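Varkville Workshop Notebook
Home Entries Materials Room log Contact
Search this notebook Go

September, back room, entry 13

Started at 3 in the afternoon. Main job was the seating. The chairs have been drifting between the back room and the front office since summer, and people keep asking which ones belong where. For now the black office chairs stay in the back room. Anything else on casters goes up front.

Checked gas lifts and casters. One lift sinks slowly under load -- I sat on it through a phone call and was noticeably lower by the end. Put tape on the underside of the seat so we can find it again. Casters mostly had hair and thread wound around the axles. A seam ripper gets it out faster than the pliers do. Two drops of the light oil per wheel is plenty; last time we used more and it tracked onto the floor.

Vorkden lists a replacement lift but wants an order of 480 or more before they ship free. Girard will sell a single one. Going with Girard unless somebody has other things to get from Vorkden this month. Write it on the sheet by the door if so.

Floor: swept, then went over the scuffs with the Melik cleaner, diluted. It took off the black marks but left a dull patch near the wall. Try it weaker next time and rinse with plain water after.
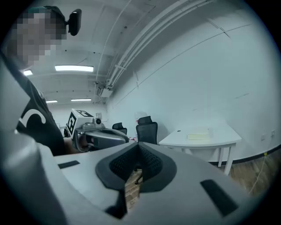

Still want a clear lane from the door to the far wall, wide enough to roll a chair through without moving the others. If two people are working in there the chairs should be pushed back first. Did that today and it was easier to get around.

Left to do: order the lift, tighten the armrest bolts (4 mm key, it's in the wrong drawer again), find the missing caster cap. Inventory number for the room is 1,559 -- use it on the order form.

Contact the workshop | Copyright Varkville Workshop | Back to top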